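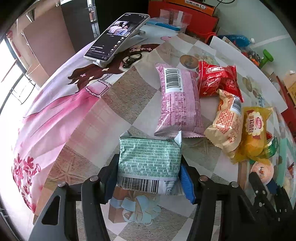
Snack sorting with the hand-held gripper, round table. The green bag is in the jaws; pink, red, cream-and-orange and yellow are still on the cloth.

Onlow Household Handling Project
Progress report to the Zepeda Fund, second period
Prepared by Wenceslao Jaramillo, with corrections from nearly everyone

Where we are

At the end of the last period we owed you a working method for collecting demonstrations in ordinary rooms, and a first batch of them. We have the method. We have most of the batch. We also have more snacks than any grant of this size should have to answer for, and they appear under consumables in the budget section.

To recap for Hanane Tazi, who has taken over our file at the Fund and has been patient with our abbreviations: we are teaching an arm to pick up packaged food and put it where it is told. The teaching is done by people. A person holds a gripper with a camera mounted on it and does the job by hand, and the recording becomes the lesson. The jaws match the ones on the arm, so what works for the person has a fair chance of working for the machine. We also do some teaching by remote control, with the person at one end of the lab and the arm at the other. That part is slower and involves more sighing.

The target for this period was 800 accepted hand-held demonstrations. We closed October at almost that number, and the remainder should be in before you finish reading the annex. "Accepted" means that Yesenia Varela watched the recording through and did not send it back. She sends back a lot.

Why soft bags

The proposal promised "common packaged goods," which in the first period meant boxes, because boxes are easy. The reviewers noticed. This period we went over to bags.

A pillow bag has no proper sides. Squeeze it in the middle and the contents leave for the ends. Squeeze it at the sealed end and you may lift it nicely or you may only lift the seal for a moment and then put everything down again somewhere you didn't choose. A person sorts this out without thinking, and that is a nuisance, as the thinking is what we would like to record. Soledad Beltrán spent her first week trying to write down how she picks up a bag of crackers and produced a page and a half, which she then disagreed with.

The shiny ones are their own problem. Glossy film throws the window light back at the camera, and the same bag can look like two different objects depending on which way the wrist is turned. We had planned to buy a matte backdrop and close the blinds. Abundio Montes argued that people who own kitchens tend to leave the blinds open, and he won.

The tablecloth question

Your midterm letter asked why we were working on patterned cloths when a plain surface would train faster. It would, and it did. In the first period our plain gray bench gave us very good results on plain gray benches.

The cloth at the top of this report has diamond tiles, starfish, shells, a girl in a long pink gown, a ribbon bow and a brown plate printed on it. The plate is the one we like. A system that has learned "put it on the plate" from tidy pictures will, given the chance, try to serve food onto a drawing of a plate. We would like ours to learn the difference here, at our expense, before it learns it in somebody's home. The same goes for printed flowers and bows, which are not objects and can't be picked up, although the arm has tried.

We also stopped clearing tables before a session. The instruction is now to leave whatever is there, so you will find a phone on its stand, coiled earphones and a sheet of paper sharing the surface with the bags. Demonstrators work around them. The rule saves setup time, and it is the only rule in the protocol that has never been broken.

What the demonstrators do

Sessions run 30 minutes, followed by a break that is written into the protocol in capital letters. The gripper is not heavy until it has been held for a while. In the first period we let people go on as long as they felt fine, and the recordings show exactly when they stopped feeling fine: the jaws begin to droop, the approach gets lazy, and the last few bags are more or less swatted into place. The arm learned that too. We had to take those out.

Each demonstration is one bag, one pickup, one placement. Start with the jaws open and clear of the table. Come in at a speed you could explain to your grandmother. Close until the bag gives, hold for a breath, lift, carry, set down, open, back off. If you drop it, leave it dropped and carry on from there, picking it up from wherever it went. We keep those recordings in a separate folder called Recoveries, and Yesenia considers them the best thing we own. A bag that has been dropped lands in positions none of us would have thought to arrange.

We asked demonstrators to vary the grip, and they assured us that they did. Abundio plotted it and found that every one of them had a favorite, usually across the middle with the bag square to the jaws. We now hand out a card before each block that says "end," "corner," "middle" or "your choice." Everyone who draws "your choice" goes for the middle.

Remote control

Teleoperation was budgeted as half of our effort and has ended up well short of that. The delay between the operator's hand and the arm is small, but it is long enough for a person to decide the arm hasn't heard and ask again, harder. Two bags of puffed corn were lost this way. The new settings in the Bulora control software limit closing force, and since they went in the casualties have been limited to crumbs.

We still want remote sessions for one purpose. When the arm is running on its own and gets into trouble, an operator can take over, get it out, and hand it back. Those corrections teach it about its own mistakes, and a hand-held recording can't do that because the person with the gripper makes different mistakes. Soledad has become very good at these rescues. She does them with coffee in her free hand, and I have asked her not to.

Results so far

We tested in the lab kitchen on bags the system had trained with and on bags it had not. On familiar bags it made the pickup 98 times in a hundred. Please do not put that number on a slide by itself. On unfamiliar bags it did noticeably worse, and on unfamiliar bags lying on top of one another it did badly enough that I would like another month before giving you a figure. Its usual failure is to choose the boundary between two bags, close on both, and lift neither. It does this with great confidence.

Small round items are also weak. They roll. We have few demonstrations of them, since people asked to collect snack bags collect snack bags, and this will be put right in the next batch.

Placement is better than we expected. Once the arm has a bag it nearly always gets it to the right spot, and it has not attempted the printed plate since the new cloth recordings went in. We are watching it all the same.

Budget and equipment

Spending is inside the plan with two exceptions. Jaw pads wore faster than quoted, and we have ordered a second set from Jorkby along with spare screws, the first spares having gone wherever screws go. Consumables are over. Bags get soft with handling and have to be replaced before they stop behaving like new ones, and a retired bag is, strictly speaking, still food. I have stopped trying to reconcile that line and have put a lock on the cupboard. Yesenia has the key, so I would treat the forecast with caution.

We are not asking for additional funds. We are asking to move the unspent portion of the teleoperation line into hand-held collection, which would pay for 15 more sessions in tables and rooms we haven't used yet. The form is attached and signed.

Next period

Overlapping bags come first, then round things, then a proper trial in a kitchen outside the lab. Abundio has offered his. He has also asked whether the arm could be made to put away groceries while it is there, and I have told him that it isn't in the work plan.

The comparison with the first-period bench results is in Annex B. Annex A was the snack inventory and is being redone.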